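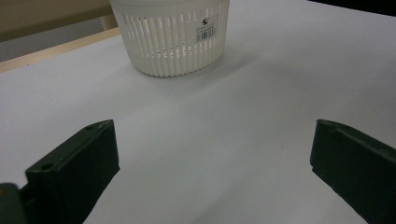

Getting a barcode sticker off a slotted plastic basket

Posted by sfeir_attic, 16 February 2026

I bought a few round white baskets at Renby for the bathroom shelf, the kind with tall narrow slots all the way around. Each one has a small white label with a barcode, stuck right across the ribs. On the first basket I used my fingernail and the paper tore, so now there are strips of glue on every rib and more in the edges of the slots. I have two left to do. What takes the glue off without making the plastic cloudy? I have dish soap, rubbing alcohol and cooking oil in the house. I would like to avoid buying a product for it.

pluststead50

Hair dryer. Works on everything.

Govwood Kitchen

For the ones that still have the label on, warm it with a dryer on low for a short while and keep the dryer moving. Thin ribs can bend if they get too hot. Lift one corner with an old plastic card and pull slowly, keeping the label flat against itself. Between the ribs there is nothing behind the paper, so push it out gently from the inside as you go.

For the basket that already has glue on it, rub in a little cooking oil, leave it for 3 minutes, then wipe. A cotton swab fits in the slots. Wash with dish soap afterward or it will collect dust. Skip acetone. It can dull some plastics.

renby_returns

I used rubbing alcohol on mine and it was fine, but try it on the bottom first. A soft toothbrush is better than a swab. Mine had the label on the side too and I left one on, facing the wall.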